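How to Read a Debt Maturity Table Before an Earnings Report 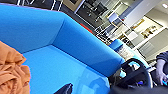
Jocelyn Dhillon
Contributing writer, credit and fixed income

A company's debt maturity table shows how much principal comes due in each of the next several years. It is usually found in the notes to the annual report, under a heading such as "Long-term debt" or "Contractual obligations." Reading it takes about 19 minutes once you know where to look.

The steps below use Hurthorpe, a mid-sized pipeline operator, as the working case.

Step 1. Find the table

Open the most recent annual report and search for "maturities." Quarterly reports often leave the full table out and list only changes. If a quarterly report mentions a new note or a repurchase, write it down and adjust the annual figures by hand.

Step 2. Separate the bonds from the bank line

Hurthorpe has $400 million of senior notes and a revolving credit line with Marchand as lead bank. The notes have fixed due dates. The revolver has a due date too, but the balance moves every quarter, so keep it on its own row.

Step 3. Mark everything due within 2 years

Debt due within 12 months should appear on the balance sheet as a current liability. Debt due in the year after that will not, and it is easy to miss. Hurthorpe has $300 million of its notes coming due in that second year.

Step 4. Compare with liquidity

Add cash to the undrawn part of the revolver. Subtract letters of credit — these use up capacity even though no cash has been borrowed. Leave out restricted cash. Set the result next to the total from Step 3.

Step 5. Check the covenants

An undrawn revolver counts only if the company is allowed to draw on it. Look for the maximum leverage ratio and the minimum interest coverage ratio in the credit agreement, normally filed as an exhibit. Also look for a springing maturity, a clause that moves the revolver's due date forward if certain notes are still outstanding on a set date. The Marchand agreement has one.

Step 6. Write down your questions for the call

Keep them specific. For Hurthorpe, mine were:

Does management plan to refinance the notes or pay them from asset sales?
Would proceeds from the Skerero terminal sale go to the revolver first?
Has the January borrowing base review changed the available amount?

If the company reports a new maturity table with its results, repeat Steps 3 and 4 with the new figures.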